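Unit 5: Task Change at the Packing Bench

Course: Work and Automation, second half
Reading before class: the Tirkby case, sections 1 to 3

1. Scope of this unit

The previous unit treated automation as a decision about equipment. This unit treats it as a change in the task list of a particular job. The case is Tirkby, a mail-order grocery packer with 158 people on the floor. Tirkby plans to move part of its bagging work to two-arm robot cells supplied by Lolow. The cells are trained on recordings of people doing the same work with hand-held grippers, one in each hand.

For the worker, recording is a task in its own right. It uses the goods and the bags of the normal job, but the fingers no longer touch the goods. Grip force, finger placement and the feel of the film are replaced by two jaws and whatever the worker can see.
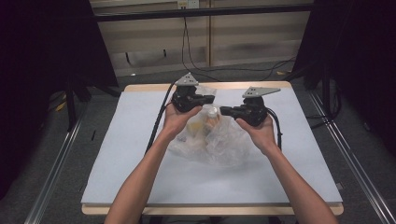

Why is bagging harder to automate than sealing cartons?
A carton has a fixed shape and a known opening. A bag changes shape each time it is handled, so the machine must find the opening, separate the layers and hold one edge while the other hand works.

2. Terms used in the case

Task: a unit of work with a start state and an end state, for example "bag open" to "bag filled."
Demonstration: one recorded run of a task by a person.
Residual work: tasks left to people after the cell is running.
Exception: a run the cell stops and hands over.

Do not use "job" and "task" as synonyms in written answers. Tirkby's packer job contained 17 tasks before the change. The plan assigns 5 of these to the cell. The remaining tasks stay with people, though not always with the same people.

3. Where the skill goes

Tacit skill in packing is mostly unwritten. An experienced packer orders items by weight and shape and adjusts the bag without looking. When this skill is used to produce training data, it is put to work twice: once as labor on the day, and again in every run the cell makes later. Pay systems usually recognize only the first use. In a packing task the skill also includes handling things seen poorly. A bottle behind wrinkled, milky film shows its white cap and orange label, but its outline is soft, and a packer fills in the rest from habit. A demonstration records the movement that results from this habit. It does not record the reasoning.

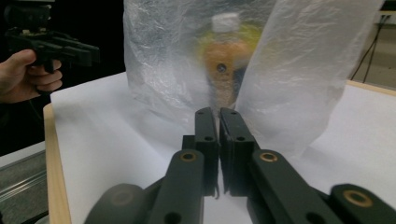 Two consequences follow for work design. First, the quality of the data depends on who is selected to record. At Tirkby the first group was chosen by availability, and the supplier later asked for packers with longer service. Second, recording is slower than packing. If the piece rate is left in place, the recorder loses income. Tirkby moved recorders to an hourly rate after the first month – a change the original plan did not include.

4. Residual work and exceptions

The Tirkby plan set a target of 3,000 demonstrations before the first cell went live. Mixed goods made up the largest share, since round fruit, bottles and small packs behave differently once inside a bag. Torn film, double bags and items caught in a fold were classed as exceptions.
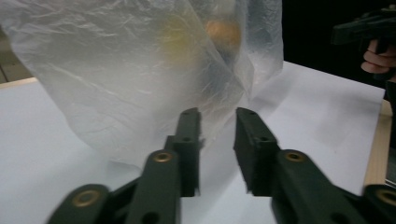 Exceptions go to a person at a side station. The work there is irregular: long waits, then several cases close together. Each case arrives half finished, and the worker must first establish what the cell has already done. Compare this with the Coste plant in Unit 3, where operators reported that the waiting was more tiring than the handling.

The staffing model in the plan treats exception handling as unskilled. Class discussion will test this assumption against the task list in section 2 of the case.

5. For the written assignment

Choose one task from the Tirkby list that stays with people. State who did it before, who does it after, and what information the worker needs that the cell does not supply. Maximum two pages. Tables are accepted – attach them at the end and number them.

Students who prefer the Wetano warehouse case may use it instead, but should note that its task list is incomplete for the night shift.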